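Visit to the Vuvico refurbishment workshop

Members were received in August at the Vuvico workshop, where almost 300 office computers are dealt with each month. The tour began at the benches - cases laid on their sides, covers off.
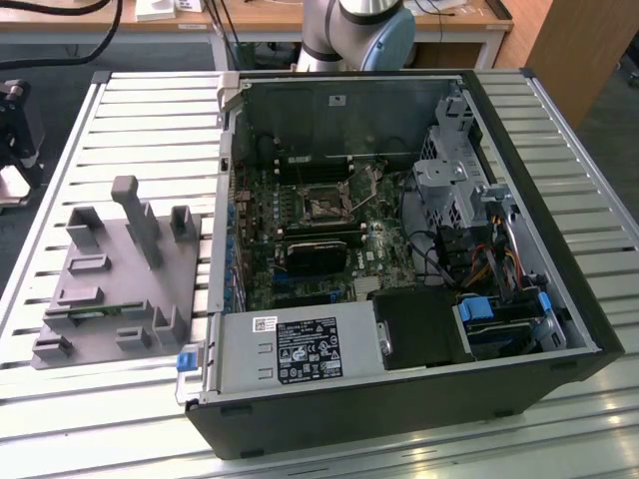

The processor socket

Our hosts explained that the lever must be raised fully before a processor is fitted.
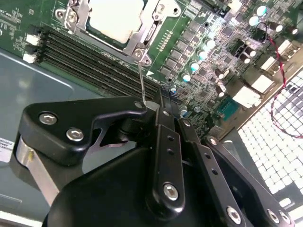
Vinh Tăng asked whether older sockets were worth the labour, and was told that 19 in every 100 boards are sold on as spares.

Processors are held by their edges throughout.
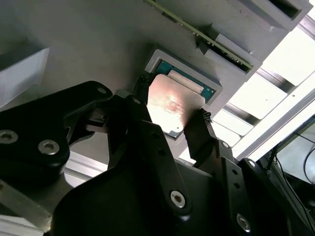
Processor handling, Vuvico workshop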